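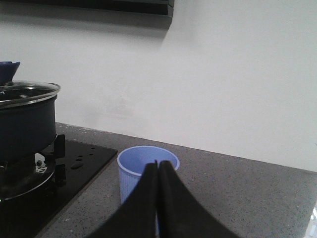 4. Descaling the Numska tap filter

Do this every 2 months, sooner in hard water areas. The filter light goes amber when its due. Don't wait for red.

You need: one sachet of Menex descaler, a jug, a clean cloth. No vinegar — it attacks the seals.

4.1 Turn the tap lever to OFF. Wait for the drip to stop.

4.2 Unscrew the collar anticlockwise, by hand. No pliers.

4.3 Lift out the cartridge. Stand it upright in the jug.

4.4 Mix the sachet with cold water and pour over till the cartridge is covered. Leave 19 minutes. Longer does no extra good.

CAUTION: Descaler marks natural stone and some enamel. Wipe up splashes at once. Keep the jug well away from the hob and anything you cook in.

4.5 Rinse the cartridge under cold water, both ends. Refit. Collar hand tight plus a quarter turn.

4.6 Lever to ON. Run the tap for 2 minutes and throw that water away. Cloudy at first — fine, just air.

Note: if the collar weeps, take it off and check the O-ring is seated. Spare is part 287, in the bag with the wall bracket.

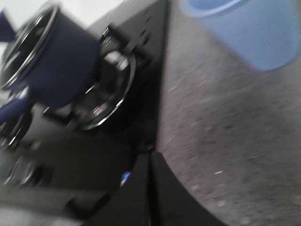
4.7 Hold RESET untill the light goes green. Older units beep twice instead.

Still amber? Cartridge is spent, fit a new one (part 216). See section 5 for disposal.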